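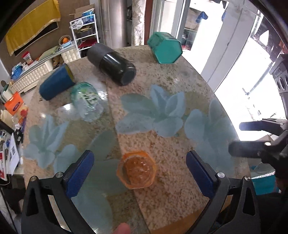
Wendell Gallagher asked, on reading an early draft of this section, why we had not simply driven the arm by remote control for every demonstration and saved ourselves the trouble of matching two kinds of recording. It is a fair question, and most of what follows is an answer to it.

4.2 Collecting demonstrations by hand and by remote control

The task is to pick up a cup that is lying on its side, turn it upright and set it down again on its base. We chose it for its two halves, which ask for different things from the person showing the robot what to do. The grasp needs the jaws to be lined up across the body of the cup. The turn needs the wrist to move through a large angle while the cup stays clear of the table and of its neighbours. People do the second half without thinking about it when they hold the gripper themselves, and find it hard when they have to do it through a controller.

We recorded the task in two ways. In the first, the demonstrator holds the Mokis, a two-jaw gripper worked by hand, and carries out the task directly on the table. In the second, the demonstrator sits at the Ambrose station and moves the arm with a pair of handles, watching the same camera view that the policy will later be given. The jaws and finger pads are the same in both cases. The hand-held unit weighs less than the arm's own wrist, and we return to this below.

Figure 4 gives the view from the Mokis with the jaws open on either side of an orange cup. The other cups lie further across the table, turned different ways. In a layout like this the demonstrator is free to begin with any cup, but is asked to leave the rest alone until the first one is standing. We did not fix the order. In earlier work with a fixed order the policy learned the order along with the task, and then hesitated when the first cup in the sequence was missing.

Seven people gave demonstrations, and all of them used both methods. None had worked with the arm before. Each had a short practice period with each device, which they could end when they felt ready; in most cases they ended it much sooner with the hand-held gripper. The set used for training has 107 demonstrations made by hand and 80 made at the station. The difference comes from the time available. We booked the same hours for both methods and kept whatever came out of them, and we have not trimmed the larger set to match the smaller one except in the comparison in Section 5.3.

Surfaces and cups. The cups differ in width, in how clear or solid they are, and in whether the sides are flat or round. Flat-sided cups stay where they are put. Round ones roll if a jaw touches them early, and demonstrators soon learned to come down over them from directly above and to close slowly. Clear cups gave the most trouble to the tracking software, particularly on a glass-topped table, where reflections of the window can be brighter than the rim of the cup. We kept these recordings in. A policy meant for use in people's homes will meet glass on glass sooner or later, and we would rather see it fail in our own tests.

Where the gripper is at each moment. For the station recordings the position of the jaws is read from the joints of the arm. For the hand-held recordings it has to be worked out from the camera and the motion sensor, using the scheme described in Section 3. This works well when the table top has some pattern on it. Printed flowers, a speckled stone, the line where two slabs meet: all of these give the tracker something to hold on to. On a plain white table it drifted, and we discarded recordings in which the starting and finishing positions of the docked gripper disagreed by more than our limit.

The speed of the two methods. Demonstrations made by hand are faster, and the difference is largest in the turn. At the station, most people split the turn into stages: lift, stop, rotate a little, stop, check, rotate again. With the gripper in the hand the lift and the turn run together as a single movement, and the cup usually comes down close to where it was picked up. Slow recordings are not bad in themselves. The trouble is in the stops. A policy trained on station recordings alone learns to stop too, and having stopped it sometimes has no reason to start again, as the view from the camera is the same from one moment to the next. We removed still periods from the station recordings before training, which helped, though it also took out some pauses that had a purpose, such as the wait for a rolling cup to settle.

What the arm can and cannot follow. The reverse problem appears in the hand-held recordings. A person's wrist can make movements that the arm cannot copy, or can copy only by swinging the elbow through a large arc. We checked every hand-held recording against the limits of the arm before it was used. Where a movement went slightly beyond the limits we slowed it down; where it went well beyond them we left the recording out. The commonest fault was a turn of more than 90 degrees made from a low position near the body, which people do quite naturally and which would drive the arm's forearm into the edge of the table. After the first sessions we added one instruction, asking demonstrators to keep their forearm above the level of the cup, and this fault became rare.

Contact between the finger and the work. With the Mokis, the demonstrator's own fingers are close to the jaws, and a fingertip can come into the camera's view. We considered masking that part of the view. Dennis Stockdale argued against it on the grounds that a mask of fixed size would also hide the near rim of any cup held low in the jaws, and when we tried it on a small part of the data he was shown to be right. The unmasked recordings were used throughout. To see whether the policy was relying on the finger as a cue for when to close, we ran it on a set of recordings with the lower part of the view painted over at random, and the predicted moment of closing hardly moved.

Feeling the grip. The most useful thing about the hand-held gripper may be something we do not record at all. The person holding it can feel, through the trigger, whether the pads have a firm hold. They squeeze again if it is not firm, and this second squeeze shows up clearly in the jaw width. At the station there is no such feeling, and people close the jaws fully every time to be safe. Thin-walled cups bend under that. We set a lower limit on closing force for the arm when running policies trained on station data, and had no need to do so for the others.

Labelling. Each recording was marked at three points: jaws closed, cup off the table, cup released. For the station data the marks were placed automatically from the joint readings and then checked. For the hand-held data the first mark came from the jaw width, and the others were placed by eye. Two of us marked the same batch separately to see how far apart we were. The release was easy to agree on. The moment at which a cup leaves the table was less so, as a cup being tipped upright against the surface may never leave it in any clear sense. Several demonstrators found this way of working on their own -- they pinned the base against the table and let the cup pivot between the pads -- and we allowed it. In the labels such cases have no lift mark.

Mixing the two sets. The policies were trained with the Odska code on the hand-held set, on the station set, and on both together. In the mixed case a single extra input tells the network which method the recording came from, and at run time this is always set to 'hand-held'. Leaving the input out gave a policy that moved smoothly to the cup and then made the turn in jerks, as though it had changed its mind about whom to copy. With it in, the turn was smooth and the approach kept some of the care that people show at the station near crowded cups.

So, to return to Gallagher's question, the station has its uses. Its recordings need no tracking, they are always within the reach of the arm, and they contain most of our examples of recovery from a poor grasp. People at the station miss more often, and the arm then has to back away and try again, in a form it can copy exactly. In the hand-held data such recoveries are few, and those that exist are over very quickly. We found that a mixed policy tried again after a missed grasp far more readily than one trained on hand-held data alone. The added cost is in time and in space: the station must be brought to the room and the arm clamped down, which at the Latham site took up most of a morning in February before any recording could be made.

The tests in Section 5 use cups and table tops that do not appear in either set.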